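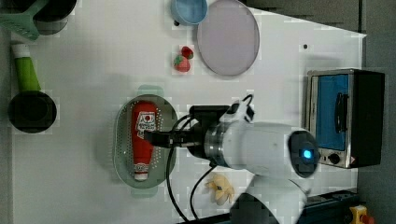
Table layout with colander, ketchup bottle, strawberries, frying pan and toaster oven.

Woltine issues layout and sorting guide for play kitchens

BULTVILLE, April. Woltine has published a guide to the layout, sorting and storage of play kitchen equipment in nurseries and toy libraries. It applies to collections of up to 40 items, in which cookware, crockery and play food share one table.

The guide was drawn up at the Woltine workroom in Bultville under the working title Arruda. It replaces the earlier packing sheet, which listed items by purchase order and made no distinction between materials.

Under the new guide, items are grouped by material first and by use second. Fabric play food, such as a plush ketchup bottle, forms a group of its own.

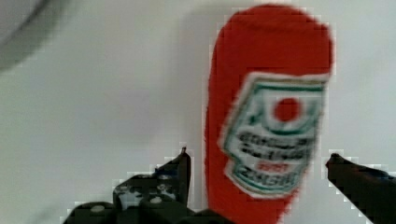
Fabric items are checked along the seams before each loan. Any piece with an open seam is withdrawn and recorded on the return slip. Labels and sewn patches are checked at the same time, as loose stitching tends to start at the edge of a patch. Fabric items are stored dry and must not be packed under pans.

Crockery is laid out flat during checking. Plates, cups and mugs are not stacked until every rim has been inspected. The colander may be used as a tray for play food while the table is being cleared, but it is emptied before storage.
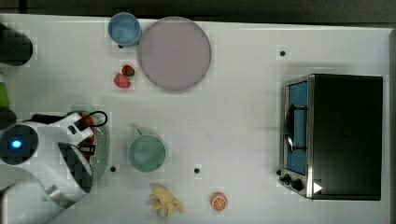 Storage and clearing times

Cookware goes into the lower tray with handles facing the same way. Crockery takes the middle tray and play food the upper one, giving 3 trays per set. Appliances stay on the table or on a fixed shelf. A full clear-down is expected to take some 20 minutes, including the seam check.

Lids for the trays are supplied in 2 depths. The deeper lid is intended for sets with bulky fabric items.

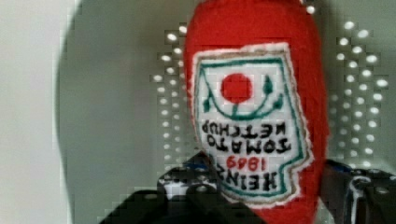 Danport asked whether fabric food could share a tray with crockery where shelf space is short, and added that the seam check should be printed on the tray lid as well as on the return slip. Woltine will include both points in the next revision of the guide.

Printed copies are available from the Woltine workroom in Bultville.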